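Vitamin D – the winter bit

January 3, 2023

Right, we're back open, shelves half restocked, kettle on. Happy new year to everyone on the list. Quick one this month as the stocktake isn't done and the Barrios delivery turned up a day early with no paperwork.

Vitamin D then. It's what people ask for most at the counter this time of year, in Woledport anyway. Dark when you leave, dark when you get home. Skin makes vitamin D from sunlight but the winter sun in this country is too low to do much, so what you've got comes from food, what you stored up over summer, and tablets.

Food first. Oily fish is the good one – salmon, sardines, mackerel, herring. Egg yolks have some. Red meat, a bit. Some cereals and spreads have it added, check the side of the box becuase they don't all. Ordinary UK milk mostly doesn't, which surprises people who've moved here from countries where it does. Mushrooms only if they've been grown under UV light, and it'll say so on the pack.

What's it for? Bones, teeth, muscles. It helps the body take in calcium. Too little for too long and bones can go soft. Plenty of bigger claims get made for it and we get leaflets through the door making most of them. Some are interesting, a lot are thin. We won't be putting those in the window.

What we stock. Gutden do a small tablet at 1000 IU, same thing as 25 micrograms. Easy to swallow, no flavour. Barrios have the oral spray, mint, popular with anybody who hates tablets, and the drops in a glass bottle. Avness is the vegan one, made from lichen. Most D3 comes from sheep's wool grease, so if that matters to you ask for the Avness or look for the green stripe on our shelf label. All three are D3. We had a D2 as well but it's been dropped by the supplier and we're not chasing it.

IU and micrograms catches everyone out. 40 IU is one microgram. So a tub that shouts a big number in IU may be the same strength as the one next to it with a small number in micrograms. Read the back, not the front.

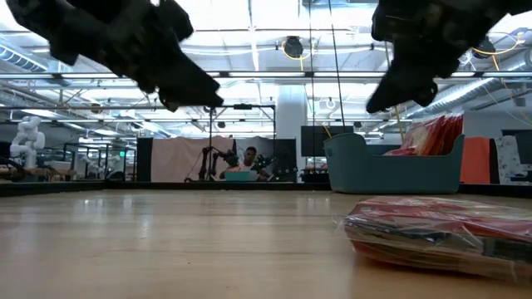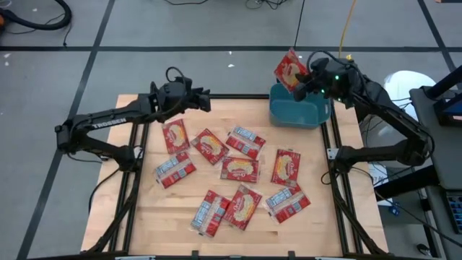 Should I take it in the morning or at night?

Whichever you'll remember. It's fat soluble, so take it with a meal that has some fat in it – eggs, cheese, buttered toast, a proper dinner. A black coffee on its own isn't a meal. If you miss a day just carry on the next, don't double up.

More isn't better with this one. The body stores it and doesn't get rid of the extra in a hurry. Too much over a long stretch can push up the calcium in your blood, and that's bad news for kidneys and heart. Watch for it hiding in other things too – multivitamins, cod liver oil, calcium chews. Add up the labels before you add another tub. Cod liver oil also has vitamin A in it, so not in pregnancy please.

Talk to the pharmacist or your GP first if you have kidney trouble, have had kidney stones, sarcoidosis, high calcium, an overactive parathyroid, or take digoxin or water tablets. Same for children, the doses are different and we'd sooner you asked someone qualified than guessed from an adult tub. We can read you a label, we can't read your blood test.

Storage. Cool, dry, lid on. Not the bathroom cabinet, not the windowsill over the sink. The spray needs a shake. The drops go faster than you think if you don't hold the bottle upright, and a wet cap gets sticky so wipe it.

Prices. Gutden tablets £3 a tub until the end of the month. Barrios spray £13, yes it's gone up, so has what we pay for it. Avness same as before Christmas. Newsletter readers get the usual bit off if you mention it at the till, one tub each. Refill pouches for the Gutden should be in soon, we were told May which seems a long way off so will ask again.

Few other bits while I've got you. Zinc lozenges are low, more on order. The big magnesium tubs had a split seal on a few so we've sent the lot back, if you bought one in December and the foil wasn't flat bring it in and we'll swap it, reciept or no receipt. Elderberry syrup is back. The ginger one isn't.

We're at 171 Gutden Road, same side as the bus stop, door sticks in the cold so give it a push. Closed for lunch while we finish the stocktake, back to normal hours after that. Next time: iron, and why you shouldn't have it with your tea.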